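Stollthorpe Press to publish debut novel by Wing-sze Lau

Two-book agreement brings the Skindalville sequence to readers from August

24/07/2026 – Stollthorpe Press has announced that it will publish The Salt Registrar, the first novel by Wing-sze Lau, in August. The book opens a planned sequence set in the harbour town of Skindalville and is the first of 2 titles covered by an agreement between the author and the publisher. World rights in the English language were acquired by Mi-kyung Baek, Editorial Director at Stollthorpe, from the Chan Literary Agency.

The Salt Registrar will be published in hardback and as an e-book, with an audio edition to follow. It runs to 403 pages and will be available from bookshops, from library suppliers and directly from the publisher.

The novel follows Oda Fenn, a clerk in the customs house at Skindalville, whose job is to write down the weight and owner of every sack of salt that leaves the quay. When the town's senior registrar dies without naming a successor, Oda is asked to keep the books until a suitable person can be found. In the course of that first winter she discovers that a whole street of the town has never been entered in any record. The people who live there pay no duty, appear on no roll and have no wish to be found. Oda must decide whether to write their names down.

The story is told over a single year and moves between Oda's own account and the entries in her ledger. It is concerned with debt and family loyalty, and with the trouble caused by a person who is good at her job. Skindalville itself is an imagined place, although readers who know the smaller ports of the east coast may recognise the tides and the weather.

Mi-kyung Baek said: "The manuscript reached us in the spring of last year and was read by the whole editorial department within a week. Wing-sze Lau writes about work with great care. Oda is stubborn and often wrong, and she is very funny when she does not intend to be. We are pleased to be the publisher of this novel and of the one that will follow it."

Wing-sze Lau said: "I began with the ledger. I had written a great many entries before I knew who was keeping it, and for some time I believed it would be an old man close to retirement. Oda arrived when I noticed that the handwriting, as I imagined it, was trying too hard. After that I wanted to know what she would do if she were given a little power and very little advice."

Asked about the main conflict of the book, she added: "Oda believes that to be written down is to be protected. The people of the missing street have every reason to believe the opposite. I did not want to settle the argument for them, and I hope readers will change sides more than once." 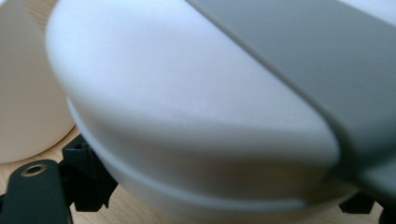 A smooth, pale curved surface with a narrow groove.

The text of The Salt Registrar was edited by Mi-kyung Baek and copy-edited by Nam-gil Lim, who also prepared the glossary of weights and measures printed at the back of the hardback. The units used in Skindalville were devised for the novel. The glossary sets out how they relate to one another and gives the author's preferred pronunciation of the place names, including Dreltby, the inland market town where much of the second part takes place.

Jae-hoon Min, Head of Production at Stollthorpe, confirmed that the ledger entries will be set in a separate typeface from the main narrative and that the arrangement of each page has been agreed with the author. In the e-book, the entries may be enlarged in the same way as ordinary text and can be read by screen-reading software.

"The ledger pages took several attempts," he said. "Some entries run to a single line and others fill a page, and the author was clear that a reader should be able to tell at once whose voice they were hearing. We tested the pages with readers of different ages before settling on the final form."

Signed edition

A signed hardback edition, limited to 200 copies, will be sold through the Stollthorpe online shop and at the launch event. Each copy will be numbered and will include a short prologue, The Weighing of Dreltby, which does not appear in the standard edition. The prologue takes place eleven years before the events of the novel and concerns the appointment of the old registrar. It is not needed in order to follow the main story.

Orders for the signed edition are limited to one copy for each customer. Customers who have already placed an order for the standard hardback may exchange it by writing to the sales department before publication. No further copies of the signed edition will be printed.

Launch and author events

The novel will be launched in August with an evening reading at the Dreltby Bookroom. Wing-sze Lau will read from the opening chapter and will then be in conversation with Kyung-tae Ko, who chairs the Bookroom's programme of new fiction. Admission is free, but places must be reserved. The venue has step-free access from the street and a hearing loop in the main room.

Kyung-tae Ko said: "Our regular readers take a strong interest in first novels, and the proof copies we were sent have been passed from hand to hand. It will be a particular pleasure to ask the author why she borrowed the name of our town and then moved it so far from the railway."

The author will also visit a number of public libraries during the autumn. These sessions are intended for adult reading groups and will include time for questions on the planning and drafting of a first novel. Libraries wishing to be considered should apply to the events department, stating the usual size of the group and any dates that would not be suitable. Stollthorpe will meet the author's travel costs and will supply one reading copy to each library taking part.

Reading group guide

A guide for reading groups will be placed on the publisher's website on the day of publication. It has been written by Nam-gil Lim with the help of the author and contains questions on each of the four parts of the book, a map of Skindalville harbour and a list of further reading. The guide may be printed and shared without charge. Groups are advised that the final section discusses the ending in detail.

A shorter extract from the novel, consisting of the first two chapters, is available now on request in print or electronic form. An extract in large print can also be supplied.

The second novel

Work on the second novel in the sequence is under way. It has not yet been given a title. The story will return to Skindalville some years after the close of The Salt Registrar and will be told by a different narrator, the harbour pilot Tam Ruddock, who appears briefly in the first book. Stollthorpe expects to announce a publication date once the manuscript has been delivered – the author has asked for no date to be given before then, and the publisher has agreed.

Each novel will be complete in itself. Readers will be able to begin with either book, though some events in the first will be known to the characters in the second.

About the author

Wing-sze Lau worked for nine years in the records office of a shipping firm before turning to fiction. Her short stories have appeared in magazines and in the Chan Agency's yearly collection of new writing. The Salt Registrar was written in the early mornings, for the most part at a kitchen table, and went through five full drafts. She lives near the coast with her family.

About Stollthorpe Press

Stollthorpe Press is an independent publisher of fiction and narrative non-fiction. Founded in 2000, it has a list of nearly fifty authors and publishes new titles in spring and late summer. The company accepts submissions through literary agents throughout the year and directly from unrepresented writers during an open period each winter. Details of the next open period will be given on its website.

Notes to editors

Review copies of The Salt Registrar are available in print and electronic form. Requests should state the name of the publication and the expected date of the review.

Reviewers are asked not to reveal the name that Oda enters on the last page of the ledger.

Wing-sze Lau is available for interview by telephone or in writing. Requests should be sent to the publicity department at Stollthorpe Press, marked for the attention of Mi-kyung Baek. Enquiries about translation, film and television rights should be directed to the Chan Literary Agency.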